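Folding bench at Kemppainen moves to heavier orange stock

BISITVILLE, 2023-11-10 - The paper-folding bench at the Kemppainen workshop has changed over to a heavier orange sheet for its practice folds, according to a notice posted to bench users this week. The lighter stock in use since February will be kept for cutting exercises only.

The new sheet is supplied by Brero in packs of 400. It is cut square at the mill and is sold for model work and school use. The workshop had been trimming its own squares from long sheets, a step that took up bench time and left small errors at the corners. An error of one or two millimeters at a corner carries through every later fold, and on a dart shape it shows up as a nose that points off to one side.

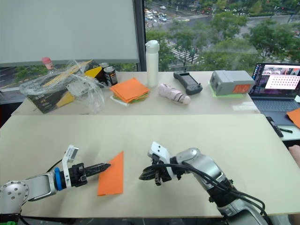

Weight was the main point of discussion. A thin sheet takes a crease easily but does not hold it well, and a flap folded flat tends to lift again within a few minutes. A heavy sheet holds the crease but resists at the second and third layers, where the thickness builds up along the center line. The workshop tried three weights before settling on the present one. The heaviest of them cracked along the fold when it was creased against the grain and was dropped from the trial.

Grain direction is now part of the bench instructions. The first fold is made along the grain, parallel to the long fibers, and the sheet is turned only after that crease has been pressed over its full length. Users are asked to hold down one half of the square while the other half is brought over, and to press from the middle of the fold outward.
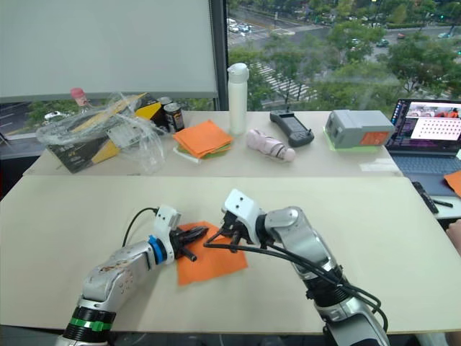
The surface under the sheet is also covered by the notice. Flat folds are to be made on the bare board, which gives a firm crease. Cloth is allowed for the later steps, when the wings are opened out and the center ridge is stood up. A soft base lets the ridge settle a little and keeps the piece from sliding - useful when it is held only at the bottom.

Finished pieces are checked by eye for two things: a straight center ridge and wings that leave it at the same height. Ragged outer edges are noted but do not count against a piece at this stage. The bench has put 176 sheets of the new stock through the full set of folds, and the results will go into the next edition of the Tikodis folding guide, which the workshop uses as its reference.

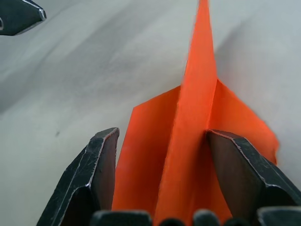

Mechthild Imhof would have liked the change to go further. The weight is right, she said, but the color hides shallow creases under bright light, and a paler sheet would make a poor first fold easier to catch before the second one is made.

A pale stock in the same weight is on order. The bench will run both until the present packs are used up.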